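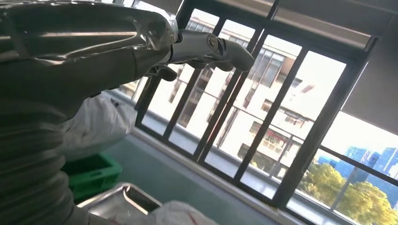 I finally moved my notes out of Flonis last night, all 1,811 of them, and I'm still a bit giddy about it! I'd been putting it off for months (well, you know me), but Tarek Obeidat kept telling me Bestano would take the whole export in one go, tags and all, and bless him, he was right. Only three came across with garbled titles, and those were old shopping lists anyway.

The search is lovely and quick, though I do miss the little side panel where my recent notes used to sit. I've left the old copy alone until the end of August, just in case I find something missing.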